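Intro to Product Materials, Unit 4 handout: Heat and Surface
Rev. 5 November 2023

Picking up where we stopped. Conduction done, so skip to page 2 of your packet if you missed it.

Metals vs plastics, quick version
- metals move heat fast, plastics slow
- feel is not temperature!! metal bench and plastic chair in same room = same temp. Metal pulls heat out of your hand faster, so feels colder
- aluminum conducts well, weighs little, doesn't rust like steel. Does form a thin oxide layer, protects what's under it

Ribs and fins. Heat leaves a part through its surface. More surface, more heat out, if the air can get to it. Ribs add area without adding much weight. They also stiffen a flat sheet. Fold a piece of paper like a fan, lay it across a gap, put coins on it. Same idea. Stiff along the ridges, floppy the other way.

Spacing matters too. Ribs too close and the air sits in the channels and just warms up. Too far apart and you wasted the area. We'll do the numbers next unit, dont worry about them yet.
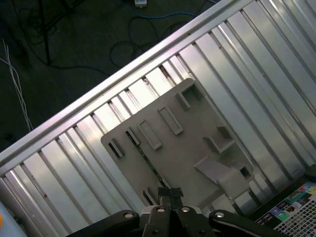 MOLDED PARTS

Plastic shrinks as it cools in the mold. Thick spots cool last, so they pull in and leave a dent (sink mark). Fix: keep walls even. Where you need strength add a rib, not more thickness.

Rounded corners: stress piles up at sharp inside corners, and melted plastic flows around a curve better. Draft = slight taper on the walls so the part comes off the mold. Forget it and the part sticks or scrapes.

Raised features (tabs, sockets, bosses) get molded in with the rest, one shot. Saves screws and assembly time. Downside is if a tab snaps the whole part is usually trash.

Worked example
Wall 4 mm. Rule for this class: rib thickness is half the wall. So rib = 2 mm. Rib at full 4 mm = thick junction, sink mark on the show side.

For next time
Read the Baidoo packet, first 5 pages. Bring one molded thing from home you don't mind cutting up. Sketch it, mark every place where the wall thickness changes. Short quiz, 25 points, closed notes. Surface area and shrinkage will definately be on it.

Recent handouts
Unit 3: Loads and Bending
Unit 3 lab: The Pravstead Shelf
Unit 2: Density and Weight
Reading list: Clatuteo Casting Notes
Safety sheet, cutting tools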